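Does the Pickup Locker Really Cut Trips? A Look at Package Delivery on Maldonado Street

Student project report, Urban Studies elective
9 Jan 2026

Why I picked this

In September the Gridlow parcel locker opened at the corner of Maldonado Street, and a flyer went into every mailbox on our block. It said the locker would mean "fewer trucks, fewer trips, cleaner air." I wanted to find out if any of that could be checked by one student with a notebook. My short answer is that some of it can, and the part that can be checked looks weaker than the flyer.

What the claim is based on

The flyer gives no source. The company's web page points to a summary by a consulting firm called Planeo, and the summary says lockers reduce "delivery-related movement." I read it three times and still don't know what that means. It could be truck miles, it could be stops, it could be the driver walking up and down stairs. It does not say whether the customer's trip to the locker is counted. To me that is the whole question. If a van skips my house and I drive to the corner instead, a trip has been moved from the company to me.

The summary also leaves out how the test streets were chosen. A street full of apartment buildings and a street of single houses are going to behave very differently, and Maldonado Street has both.

What I did

I stood across from the locker for 14 afternoons, always from 3 to 5, and wrote down how each person arrived. I used four columns: on foot, by bike, by car, and couldn't tell. I also put a paper survey in the laundry rooms of the two big apartment buildings and at the front counter of the Nosura market. I left out 200 copies and got 67 back. My teacher pointed out that people who like filling out surveys are not the same as people who get packages, and she is right.

In all I logged 672 visits to the locker.

What I found

Slightly more than half the visitors came by car. I expected some, but this was a locker sold to us as something you would walk to. A good part of the drivers left the engine running while they typed in the code. I didn't have a column for that until the third afternoon, so I can't give a fair number.

The survey asked, "Was this a special trip?" Most people said no, they were on their way home or going to the market anyway. I'm not sure I believe all of them. It is an easy thing to say, and I worded the question badly. "Special trip" sounds like something you should feel guilty about.

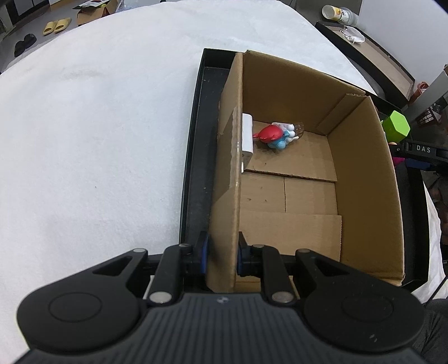
Packaging was the other thing people wanted to talk about, even though I only gave it one line on the survey. Several wrote that their orders still come in boxes much too big for what is inside. The locker has three door sizes, and an oversized box takes up a large door even when the item would fit in a small one. When the large doors are full, the package goes back on the van for home delivery. So the locker and the van both get used for the same order. The Planeo summary doesn't mention this at all.

Problems with my numbers

I only watched in the afternoon. People who walk over at 7 in the morning with the dog are missing. I had two rainy days, and rain probably pushes people into cars. I never counted the vans before the locker opened, so I can't say if there are fewer now. I asked Gridlow for van counts by email and got back a link to the flyer.

I also can't see where a car came from. Somebody who drives past the locker every day adds nothing by stopping there, and in my table that person looks the same as someone who drove over on purpose.

Where that leaves the claim

I don't think the locker is a bad idea. People who had packages stolen from their lobby were very happy with it, and that is a good enough reason to have one. The air quality part is a separate claim, and I have not seen anything that supports it for this street. A fair test would need van counts from before and after, plus customer trips, over at least one full season. The company has the first half of that and could publish it.

If I did the project again I would start counting before the opening, add a morning shift, and ask "Where were you before this and where are you going next?" instead of the special trip question.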